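Notebook, bread corner
September 29, 2026

OK, catching up on two pages' worth of scribbles before I lose the envelope they're written on. Tín Trịnh wants the braid notes in one place so the rest of you can bake from them, and I promised I'd do it today, so forgive the order. It's the order I remembered things in.

The dough first. I went back to the Rultthorpe flour for this one, the bag with the folded top on the second shelf. It drinks more than the Vostureck and it's fussier in the first few minutes, all shaggy and sulking, and then suddenly it comes together and you wonder what you were worried about. I held back a splash of water at the start and ended up putting it in anyway. Next time I'll just pour it all in and trust it! Egg, oil, honey, salt, yeast, same as the card on the wall. I did not add the extra yolk Tín likes. I know, I know, but we were low on eggs and I wanted to keep a couple for the wash.

First rise was 90 minutes on top of the cupboard by the window. I poked it at the end and the dent came back slowly, so I went ahead. The kitchen was a bit chilly this morning and I think another quarter hour wouldn't have hurt. If it's cold where you are, go by the poke and ignore the clock (and please write down what you did, because the last three entries in this book just say "risen, fine").

Shaping. This is where I got carried away. The big one is a plain braid with the ends pulled thin and tucked. Roll the strands fatter in the middle and skinny at the tips – I keep forgetting this and then the loaf looks like a brick with a hairdo. Start braiding from the middle and work out to one end, then turn the whole thing around and do the other end. When I start from the top, my first few crossings are always tight and the rest go slack. Starting in the middle fixes most of that. Keep the flour off the bench while you roll, too, because the strands need something to grab. If they skid, wipe the bench with a damp cloth and try again.

The little ones are the same dough, twisted up and tucked under. I didn't weigh them and you can tell. Some of them split along the folds while they baked, so you get pale patches where the inside pushed through the crust. I think I tucked too hard and didn't rest them long enough. Tín says it makes them look homemade, which I have decided to take as a compliment. Still, I'd like to do a batch with a longer second rise and see if the splitting calms down. I'll do half and half on one tray so it's a fair test.

Egg wash went on twice, once right after shaping and once just before the oven. The rolls took a lovely shine. The big braid came out lighter through the middle, with the color mostly on the edges and the tips, so I suspect I was stingy with the brush along the top. Or the oven is doing its thing again. Somebody please check whether the back still runs hotter than the front, because I turned the tray at 10 minutes and I'm not convinced it made any difference. I'd have left the loaf in longer but the tips were already getting ahead of the rest, and I didn't have foil handy to cover them. Foil is on the list now!

Cooling: on the rack, no towel over it. I tried the towel in January and the crust went soft and wrinkly, so never again.

Now, the basket. We've been arguing over this for ages and I want it written down that I was right. The oval wicker one is the one for the bread. The Stikum tray is fine for cookies, but rolls slide around on it and it makes everything look like a cafeteria. The wicker has that nice rolled rim and the reddish-brown color is good with the crusts. Rolls go in the basket, the big braid goes straight on the cloth next to it. I did try the braid in the basket once and it hid the plaiting, and what's the point of all that rolling if you can't see it?

Please shake the basket out over the sink afterward, because crumbs get down into the weave and stay there. A dry pastry brush gets them out. Don't soak it. I wiped mine with a barely damp cloth and left it upside down overnight and it was fine by morning.

To do: buy eggs, buy foil, copy the flour notes onto a new card (the old one has honey on it), ask at Cù whether they still carry the wide pastry brushes. The one we've got sheds, and I've picked bristles off the dough more than once now. Also whoever borrowed the bench scraper, I'd love to have it back before the next batch.
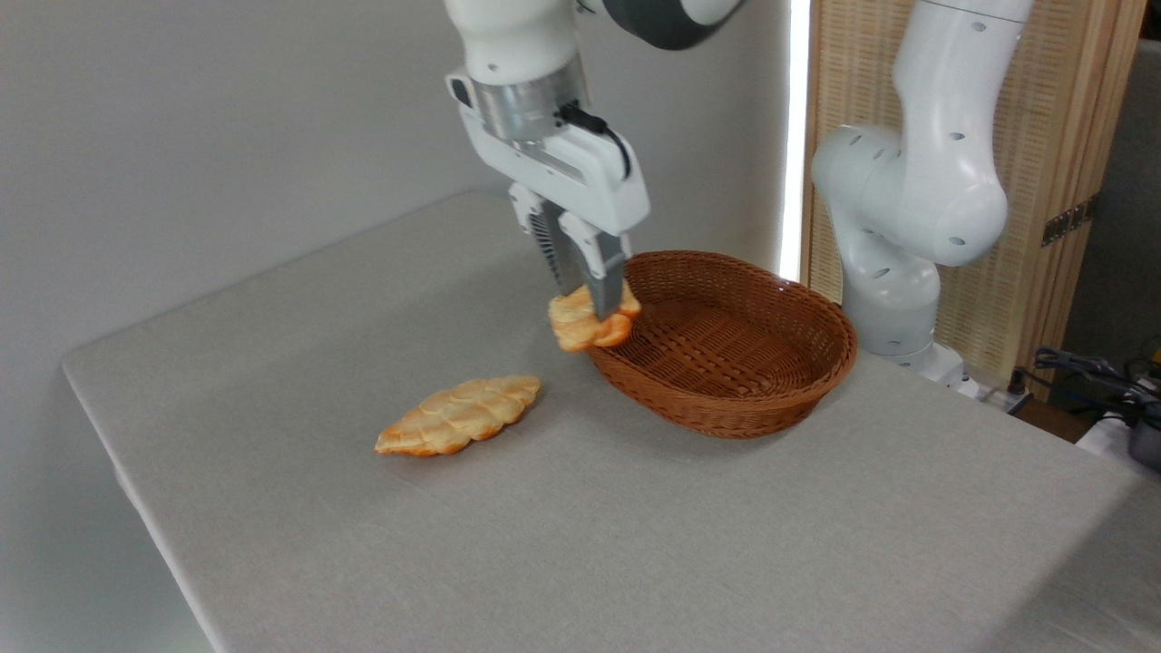
I want to try poppy seeds on the next big one, maybe sesame on half the rolls. Seeds go on after the second coat of wash, while it's still tacky, and I'll put the tray on parchment so we're not sweeping them up for a week. Tín is on dough next time and I'm on shaping.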